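The software group at Raltanham has spent two years on a narrow problem: deciding, before a gripper closes, whether it should close at all. Its planner, Pollock, was released to partner laboratories on Apr 20, 2019.

Pollock scores each candidate grasp against the geometry it perceives and discards those that would bring the fingers into contact with the work surface. Wire goods remain difficult, as depth estimates tend to pass through the mesh and settle on the table behind it. 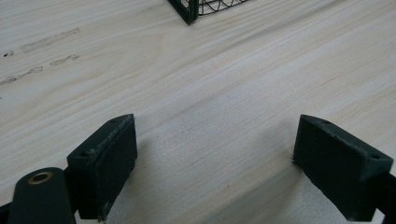 Why does the planner not simply keep the first grasp it finds?

Early candidates are often reachable but poorly centred, and a further 20 are evaluated before the arm is permitted to move.

The group's colleagues in Rostport maintain the replay tool, which now holds 1,949 logged attempts. Almost 500 have been labelled by hand, and labelling will continue until September.

Comments

vesham_controls: Does the collision check run on the raw depth or the filtered cloud? We got very different behaviour from the two.

T. in Rostport: Filtered. The raw version is still in the repository under an old flag.

gridlock900: Would like to see the failure cases published as well.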